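홈 | 가이드 | 측량·배수 | 자료실 | 문의

비포장 진입로의 횡단 경사 잡기와 노면 배수 보수 절차

이 문서는 농로, 임도, 주택 진입로처럼 포장하지 않은 좁은 길의 배수를 손보는 방법을 다룬다. 대상은 폭 3m 안팎의 단차로이며, 하루 통행량이 적고 대형 차량이 상시로 다니지 않는 길을 기준으로 한다. 법면 높이가 2m를 넘거나 길 아래쪽에 건물이 있는 경우에는 적용하지 않는다. 그런 구간은 토질과 사면 안정 검토가 먼저다.

1. 노면이 망가지는 원리

비포장 노면의 손상은 대부분 물이 길 위에 머물거나 길을 따라 흐르면서 시작된다. 머무는 물은 세립분을 연약하게 만들어 바퀴 자국을 깊게 하고, 흐르는 물은 세립분을 씻어내 굵은 골재만 남긴다. 두 현상은 서로를 키운다. 바퀴 자국이 생기면 물이 그 안에 모이고, 종단 경사가 있으면 자국이 그대로 수로가 된다.

따라서 보수의 순서는 물길 확인, 횡단 경사 복원, 측구 정비, 횡단 배수 시설 설치, 표층 보충이 된다. 골재부터 부으면 한두 차례 집중호우에 다시 쓸려 내려간다. 골재 운반비가 전체 비용의 큰 몫을 차지하므로 순서를 지키는 것이 비용 면에서도 유리하다.

2. 준비물

- 줄자 50m
- 디지털 경사계 또는 2m 알루미늄 자와 수평기
- 표시 말뚝과 스프레이 페인트
- 수평실
- 굴착용 삽, 곡괭이, 평면 갈퀴
- 진동 콤팩터(평판식)
- 살수 장비
- 소형 굴착기(연장이 100m를 넘으면 사실상 필요하다)
- 야장과 방수 필기구

경사계는 0.1도 단위로 읽히면 충분하다. Viltine 계열처럼 퍼센트와 도를 전환할 수 있는 제품이 현장에서 편하다. 퍼센트 표시가 없으면 2m 자를 횡단 방향으로 놓고 낮은 쪽 끝을 들어 수평을 맞춘 뒤 지면과의 간격을 잰다. 간격이 8cm이면 4%, 10cm이면 5%다.

3. 현황 조사

3.1 측점 설정

길의 시작점을 0으로 두고 20m 간격으로 말뚝을 박는다. 굴곡이 심한 곳, 종단 경사가 바뀌는 곳, 기존 배수관이 있는 곳에는 보조 측점을 추가한다. 아래에서 예로 드는 Stindum 농장 진입로는 총연장이 569m였고, 정규 측점 외에 굴곡부와 합류부에 보조 측점을 두었다. 말뚝은 차가 밟지 않도록 길 가장자리에서 바깥으로 50cm 떨어뜨려 박는다.

3.2 기록 항목

각 측점에서 다음을 적는다.

- 노면 폭
- 횡단 경사의 방향과 크기
- 다음 측점까지의 종단 경사
- 바퀴 자국 깊이(좌, 우)
- 측구 유무와 바닥 상태
- 표층 재료(굵은 골재, 세립분, 유기물 비율은 눈대중으로 적는다)
- 용출수, 이끼, 물때 흔적

바퀴 자국 깊이는 자를 노면에 걸쳐 놓고 가장 깊은 곳에서 수직으로 잰다. 깊이 3cm 미만은 갈퀴와 다짐으로 회복할 수 있다. 3~8cm는 표층을 긁어 일으킨 뒤 재성형해야 한다. 8cm를 넘으면 노상까지 변형된 경우가 많으므로 시험굴을 파서 확인한다.

3.3 비 올 때의 관찰

강우 중 또는 직후의 관찰은 계측만큼 중요하다. 우의를 입고 위쪽에서 아래쪽으로 걸으며 물이 노면에 들어오는 지점과 빠져나가는 지점을 표시한다. 들어오는 지점은 청색, 나가는 지점은 적색으로 통일하면 나중에 혼동이 없다. 두 지점의 간격이 긴 구간이 우선 보수 대상이다.

비를 기다릴 수 없으면 물차로 모의 살수를 한다. 다만 마른 노면은 초기 침투가 커서 실제보다 유출이 적게 나타난다. 같은 구간에 두 번 연속으로 뿌리고 두 번째 결과를 채택한다.

4. 횡단 형상의 선택

횡단 형상은 세 가지가 기본이다.

4.1 중앙 볼록형

가운데를 높이고 양쪽으로 4~6%의 경사를 준다. 양쪽에 측구를 둘 수 있는 평탄지에 적합하다. 폭 3m에서 5%를 주면 중앙이 가장자리보다 7.5cm 높아진다. 차량 바퀴가 중앙을 피해 다니므로 형상이 비교적 오래 유지된다.

4.2 바깥 경사형

산지 쪽에서 계곡 쪽으로 3~5% 기울인다. 측구가 필요 없고 물이 넓게 퍼져 나가 침식이 적다. 단점은 결빙과 진흙 상태에서 차가 바깥으로 밀릴 수 있다는 점이다. 종단 경사가 8%를 넘거나 점토질 노면이면 쓰지 않는다.

4.3 안쪽 경사형

산지 쪽으로 기울이고 안쪽 측구로 물을 모은다. 주행 안전성이 높지만 측구와 횡단 배수관을 계속 관리해야 한다. 관이 막히면 물이 길을 넘어가며 성토부를 깎는다.

한 노선에 세 형상을 섞어 쓰는 것은 문제가 되지 않는다. 다만 형상이 바뀌는 곳에는 10m 이상의 변이 구간을 두어 경사를 서서히 돌린다. 변이 구간의 중간에는 횡단 경사가 0에 가까운 지점이 반드시 생기므로, 이 지점을 종단 경사의 최저점과 겹치게 두지 않는다.

5. 재성형 작업

5.1 함수비 맞추기

작업은 흙이 적당히 젖었을 때 한다. 손으로 한 줌 쥐었다 폈을 때 덩어리가 유지되고, 손가락으로 누르면 두세 조각으로 갈라지면 적당하다. 물이 배어 나오면 과습, 바로 흩어지면 건조 상태다. 7월의 장마 중에는 과습으로 작업이 지연되는 일이 잦으므로 일정을 앞뒤로 여유 있게 잡는다.

5.2 긁어 일으키기

바퀴 자국 바닥보다 2~3cm 더 깊게 표층 전체를 일으킨다. 자국만 메우면 기존 다짐면과 새 재료 사이에 경계가 생겨 그 부분이 다시 빠진다. 가장자리에 쌓인 흙둑도 이때 함께 끌어들인다. 흙둑에 풀뿌리와 낙엽이 많으면 걸러서 버린다. 유기물이 섞인 표층은 다짐이 되지 않는다.

5.3 성형과 다짐

수평실을 측점 사이에 걸고 목표 높이를 표시한다. 다짐으로 줄어드는 두께를 감안하여 20% 정도 높게 깐다. 콤팩터는 낮은 쪽 가장자리에서 시작해 높은 쪽으로 옮겨 가며 3회 이상 통과시킨다. 한 층의 두께는 다지기 전 기준으로 15cm를 넘기지 않는다.

다짐 후 각 측점에서 횡단 경사를 다시 잰다. 목표값과 1% 이상 차이가 나면 표면을 긁고 보정한다. 다짐면 위에 얇게 흙을 덧대는 방식은 피한다.

6. 횡단 배수 시설

종단 경사가 있는 구간에서는 횡단 경사만으로 물을 모두 빼낼 수 없다. 넓은 둔덕과 얕은 골을 조합한 횡단 배수 둔덕이 가장 관리하기 쉽다. 설치 간격의 출발값은 다음과 같다.

종단 경사 2~4%: 60m
종단 경사 5~7%: 45m
종단 경사 8~10%: 30m
종단 경사 10% 초과: 20m, 표층 안정 처리 병행

둔덕은 길의 직각선에서 30도가량 틀어 놓고, 골의 바닥에는 출구 쪽으로 3~5%의 경사를 준다. 둔덕 높이는 골 바닥 기준 20~30cm, 진행 방향 길이는 승용차가 다니는 길이면 6m 이상으로 한다. 짧게 만들면 차 바닥이 닿고, 운전자가 옆으로 우회하면서 길이 넓어진다.

출구에는 지름 10~20cm의 깬돌을 1m 이상 깔아 유속을 줄인다. 출구를 남의 밭이나 하천 제방에 직접 향하게 하지 않는다.

Stindum 진입로의 경우 표의 값대로 배치한 뒤 강우 관찰 결과에 따라 두 곳을 옮겼다. 측점 476m에서는 위쪽 밭의 유출수가 합류하여 표의 간격보다 앞당겨 둔덕을 놓아야 했다. 표는 출발값일 뿐이며 외부에서 유입되는 물은 반영하지 않는다.

7. 표층 재료와 길어깨

7.1 입도

표층 골재는 최대 치수 25mm 이하의 혼합 골재를 쓰고, 0.075mm체 통과분이 8~15%가 되게 한다. 세립분이 없는 단립도 쇄석은 물은 잘 빠지나 서로 맞물리지 않아 바퀴 밑에서 굴러 나간다. 반대로 세립분이 과다하면 젖었을 때 미끄럽고 말랐을 때 먼지가 난다. 납품 전에 체가름 성적서를 요구하고, 현장에서는 Pacheco 병 침강법으로 간이 확인한다. 투명한 병에 시료 3분의 1과 물을 넣고 흔든 뒤 가라앉은 층의 비율을 읽는 방식이다.

7.2 길어깨 점검 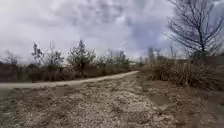
길어깨는 노면에서 빠져나온 물이 처음 지나는 곳이므로 노면보다 높으면 배수가 되지 않는다. 점검은 길 중앙이 아니라 바깥에서 길을 바라보며 한다. 잔자갈과 부순 돌에 갈색 흙이 섞인 땅이 낮은 둔덕을 이루고 한쪽은 길을 향해 내려가는 지형이라면, 그쪽 비탈의 빗물은 길로 들어올 수 있는 물로 보고 야장에 유입 방향을 적는다. 눌린 마른 풀이 드문드문 있는 정도의 피복은 유속을 줄이는 효과를 계산에 넣지 않는다. 유입이 확인되면 비탈 끝과 길 사이에 폭 40cm, 깊이 15cm의 얕은 차단 측구를 두고 가장 가까운 횡단 배수 둔덕의 골로 연결한다.

7.3 가장자리 흙둑 제거

평탄 작업을 반복한 길은 양쪽에 높이 5~10cm의 흙둑이 남는 경우가 많다. 흙둑은 연속으로 제거하는 것이 원칙이다. 장비 사정으로 어렵다면 10m마다 폭 60cm 이상으로 터 준다. 터 준 자리의 바깥쪽에 침식 흔적이 생기면 간격을 줄여 한 곳당 유량을 낮춘다.

8. 검측과 기록

작업이 끝나면 첫 강우 뒤에 다음을 확인한다.

- 24시간 뒤에도 물이 고여 있는 곳
- 둔덕 골 바닥의 퇴적 두께
- 출구 깬돌의 이동 여부
- 새로 생긴 세류 침식의 깊이와 길이
- 다짐면의 골재 분리

고인 물은 가장자리를 페인트로 그려 두고 마른 뒤에 메운다. 젖은 상태에서 골재를 부으면 진흙 속으로 들어가 효과가 없다. 메울 때는 5.2항과 같이 주변까지 일으켜서 다진다.

기록 양식은 측점 순서대로 정렬한 표 하나로 충분하다. 이 문서의 측점 번호 체계는 Skililik 야장 양식 27번을 따랐다. 다른 양식을 쓰더라도 기준점 위치, 측정 방향, 좌우 구분의 기준은 첫 장에 적어 둔다. 좌우는 측점이 증가하는 방향을 바라본 상태로 정한다.

9. 유지관리 주기

측구와 둔덕 골의 퇴적물은 장마 전과 낙엽기 이후, 연 2회 제거한다. 횡단 경사는 연 1회 재고, 2% 아래로 떨어진 측점이 세 곳 이상 연속되면 해당 구간을 재성형한다. 해빙기에는 노상이 약해지므로 적재 차량의 통행을 제한하고, 바퀴 자국은 표층이 마르기 시작할 때 갈퀴로 정리한다. 횡단 배수관이 있는 구간은 관 입구의 퇴적 높이를 함께 재어, 관 지름의 4분의 1을 넘으면 준설한다.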